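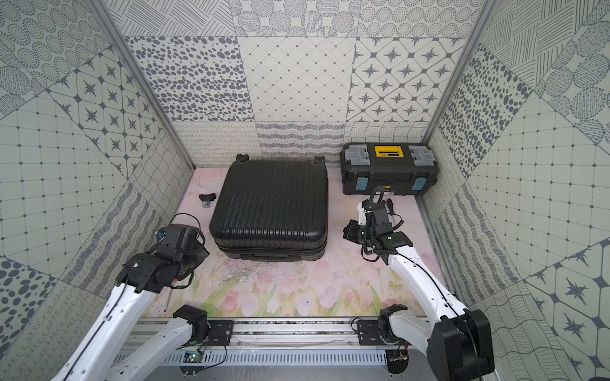 Issue 40
Skurnberg student project reports

Teaching two arms to open a suitcase by remote control
Liesl Reisinger, second year

What we set out to do: get the two white arms to unzip a hard suitcase, lift the lid, and put something inside. Got as far as the zip, mostly. Report covers the demo collecting, not the training, that part is Escobar group's and they write up seperately.

Setup. Both arms sit on the front rail and reach into the cell. Driver stands outside with a hand controller for each arm and watches the wrist cameras on a screen. Patterned tiles on the walls, tulip print on the floor, so the background isn't plain. Suitcase goes in the middle-left, black toolbox stays back right against the wall. We left the toolbox in for all of the runs because Proloden (our logging software) files by cell layout and changing it means a new batch.

Target was 500 demos. We kept 446. The rest were thrown out for dropped frames or because the driver gave up halfway. I gave up more than anyone, it's in the log.

Problems
Black suitcase, black grippers. From the front view you lose the fingers against the shell and end up steering off the wrist camera alone. The shell is shiny too and the highlights slide about when you move in. 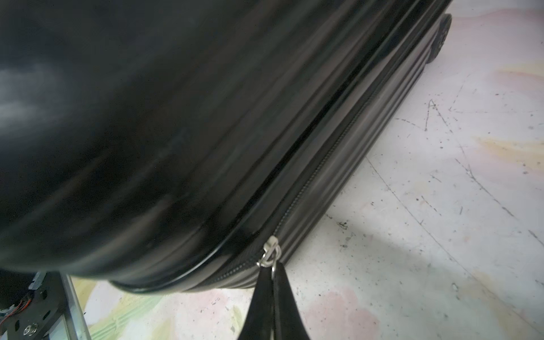
Last changed: 2018-05-04

The zip pull is the hard bit. Small silver pull with a ring on it, and from the wrist view it sits low down near the middle when you come in steep, so you are nearly on top of it before you know if you're lined up. Coming in flatter was worse. What worked best for me was follow the seam down with your eye, stop, then close slowly.

Corners. The pull goes fine along the straight and then the arm runs out of reach and you need the other one to hold the case still. Two drivers was faster than one person doing both, but they have to talk to each other the whole time. Ganden rota made that awkward.

Still to do
- relabel the batch from November, half the notes say "ok" and nothing else
- redo the corner demos with two drivers
- ask if 2,920 seconds of zip-only footage is enough for Escobar or if they want the lid as well

Controller settings are in the shared folder, dont change the left one.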